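Soft fingers vs. parallel jaw for mixed household stuff
Forum: End Effectors and Tooling
23 replies

krumz
Posting this in November because I have to order before the end of the year. We're picking an end effector for a tabletop clearing task: cans, sponges, wrapped snacks, that kind of thing. I've had the Prendar soft pads on for a while and borrowed an Urance parallel jaw from Maj-Britt Lundgren to compare. Same arm, same head camera, same controller settings except for the close force.

Numbers so far, empty cans only, top-down grasp:
Prendar soft pads: 117 tries, 6 drops
Urance parallel jaw: 81 tries, 6 drops

The tries don't match because the Urance cable came loose and I stopped for the night. I count a drop as anything that leaves the fingers before release. Dents aren't in there. The Urance dented a lot of cans and I didn't keep a tally, sorry.

Krum Živković

tallbracket
What close force on the Urance? The default is way too high for an empty can. Turn it down to the lowest step and try again before you blame the jaw.

krumz
Second lowest. At the lowest step it closed, touched the can and opened again. I think the controller reads that as a missed grasp.

tallbracket
That's a threshold in the controller and you can change it. It's under contact detection in the Atanasov software. I run the same jaw on empty cans and I don't dent them.

mblundgren
It's my jaw, so I'll add something. The finger faces on that one are worn nearly smooth. I should have said so when I handed it over. New faces might get rid of half those drops. I still like the soft pads better for cans, but the comparison as posted isn't fair to Urance.

odd_socket
Why top-down at all? Grab a can by the middle from the side and either gripper will hold it. With top-down you only get the upper part of the can and the wrist blocks the head camera right when you need it.

krumz
Side grasp works fine with one can on the table. With two close together the fingers bump the neighbor. I also don't have the reach to come in low over the front edge with this arm mounted where it is. Agree about the camera though.

Current setup with the soft pads on, two cans and a sponge:

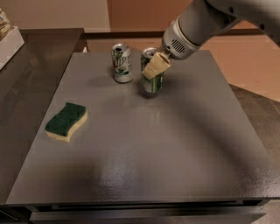 Last edited by krumz at 9:42 PM. Reason: fixed try count

odd_socket
OK, I see the spacing problem. You'd have to come in from the right for the green and silver one and there isn't much between it and the 7 Up-looking one. I'd still angle the wrist a bit. The arm throws a big soft shadow over the table in that view, and there's a bright patch nearer the front. Does your detector handle that?

krumz
Mostly. It loses the sponge sometimes if the shadow edge runs across it. The cans are OK. I have an Erkel wrist camera in a box that I haven't mounted yet.

tallbracket
Mount it. A head camera alone is fine for finding things and bad for the last inch. You can't see the far finger from up there.

mblundgren
I disagree a little. We ran a wrist camera for months and the calibration drifted every time someone bumped the mount. If the pads are forgiving enough you can be off by a few millimeters and still get the can. That's a lot of the reason to pay for soft pads.

tallbracket
So the pads are covering for bad localization. Fine for cans. It won't be fine for a fork.

mblundgren
He didn't list forks.

krumz
No forks for now. Sponge results, since someone asked in a message: the parallel jaw is better. It pinches across the short side and lifts clean. The soft pads fold the sponge over and it hangs at an angle, which matters if you have to put it down flat somewhere. I don't have a proper count for that yet.

rpm_hollis
We saw the same with sponges. Try closing the pads slower and starting a little lower, if your table stop allows it. How are the pads holding up? Ours got shiny after a few weeks and we had to wipe them with alcohol every morning.

krumz
Wiping them once a day. They pick up dust and then slip on anything smooth. I cleaned them before the 117 run but not in the middle, and most of the drops came late. I should have written down the try number for each one.

tallbracket
Then neither number means much. Worn faces on one and dirty pads on the other.

krumz
Fair. New faces for the Urance are on order. I'll rerun both with the same number of tries, wipe the pads every 23 grasps, and change the contact threshold like you said. Wrist camera stays off until that's done so I'm only changing one thing.

odd_socket
That's three things.

krumz
One camera thing.

rpm_hollis
Put some full cans in the rerun too. Soft pads from the top on a full can is where we gave up.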